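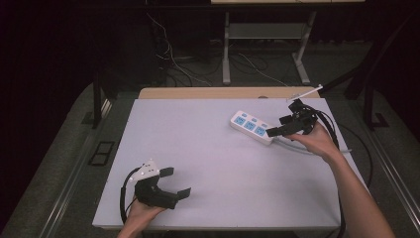 How to share the winter electricity bill fairly when one housemate uses a heater all day?

Posted by Jaqueline Cervantes, 8/21/19
Housing and Renting > Share houses > Bills

Hello everyone. English is my second language, so I hope I explain the matter clearly.

I live in a share house on Setia Street with three other people. We have always divided the electricity by four and it was never a problem. Last week our winter bill from Kuvolix arrived and it is $527. The bill before was much smaller, and we did not buy any new fridge or washing machine in between.

One of my housemates changed jobs in autumn and now works from his bedroom. He has a Zokik fan heater, the label on the back says 2,000 watts, and he keeps it on from breakfast until late afternoon. I do not blame him for being cold. The house has thin walls and his room is on the south side with no sun at all. But I leave at seven in the morning and come back after dark, and I wear a jumper and thick socks in my room in the evening. Another housemate was away for five weeks with her parents and she thinks she should pay nothing for that time.

We had a house meeting and it did not finish well. He said that he also cooks less than the rest of us and takes short showers, and that if we begin to count heaters we must also count hair dryers and the clothes dryer. I understand his point, but I also do not want to pay a quarter of his heating until October.

My name is the one on the account, so if somebody is late, it is me who receives the reminder. Is there a normal way to do it in Australia? Is there some rule in the law? I would like to propose something in writing before the due date and keep the friendship also.

Thank you for reading.

Jaqueline Cervantes

3 replies

mossy_gutter

Just divide by four. Life is too short. We did it like so for many years and sometimes I paid too much and sometimes the others did.

Palacios

Dear Jaqueline,

I was in the same situation in my second share house, also with my name on the account, so I will tell you what we did. I am not a lawyer. As far as I know, the electricity company only cares about the account holder, and how you share it inside the house is a private agreement between you. For certainty please ask the tenants' advice service in your state, it is free by telephone and they were very patient with my accent.

First look at the bill itself. It has two parts. One is the daily supply charge, which you pay even if everybody is on holiday. The other is the usage, counted in kilowatt hours. We always divided the supply charge equally between all names on the lease, also for the person who travelled. The fridge and the hot water did not stop for her either, but we gave her a discount on the usage part. For your housemate with five weeks away I think this is reasonable: full share of supply, smaller share of usage.

Now the heater. The calculation is not difficult. A heater of 2,000 watts on full power uses two kilowatt hours for each hour. Multiply by the hours in a day, then by the working days, then by the price per kilowatt hour on your bill. Be careful, though. If it has a thermostat it switches itself off and on, and the true number will be lower. If you present him the maximum number as a fact he will feel accused, and he will be correct.

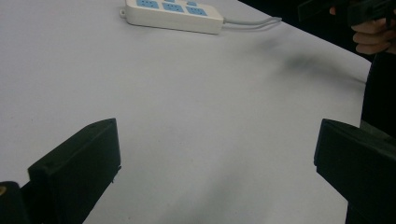 A small energy meter solves this argument much better than a calculator. You plug it into the wall, the heater goes into the meter, and after one week you read how many kilowatt hours it has used. Some public libraries lend them, so ask there before you spend money. Check that the meter is rated for the heater. And please do not run the heater from a power board, I mean the long kind like the white one with the light blue sockets. I had the habit to think that if a socket is free, I can use it, but a board has a maximum load for all the sockets together and a heater takes most of it alone. The computer and the lamp can share a board, the heater should go directly in the wall.

When we had the weekly number, my housemate paid his own heating and the rest we divided equally. It was less than I had imagined in my anger, $11 for that week. We did not measure the hair dryers or the kettle. I think you must agree at the beginning what is too small to count, if not, you will have a house full of accountants.

For the paper, one page is enough. Write who pays which part, on which day the money must be in your account, and what happens if a person moves out in the middle of a bill. Everybody signs it and takes a copy. I would also ask the company if you can pay every month in place of every quarter. A small bill makes a small quarrel.

One more thing, your housemate works from home, so he can perhaps claim a part of his heating at tax time. He should keep the records and ask a tax agent. When I mentioned this to mine he became suddenly very interested in the meter.

Kind regards,
Palacios

winterpea

I agree mostly with the answer before me. I want to add two things.

Check if the reading on the bill is "actual" or "estimated". Ours was estimated one winter, because the dog next door did not let the man reach the meter box, and we sent a photo of the dial and received a corrected bill.

Also put a door snake at his door and close the curtains before sunset. In a south room it makes a big difference. I sewed mine from an old pair of jeans and filled it with rice, but use sand, the mice liked the rice.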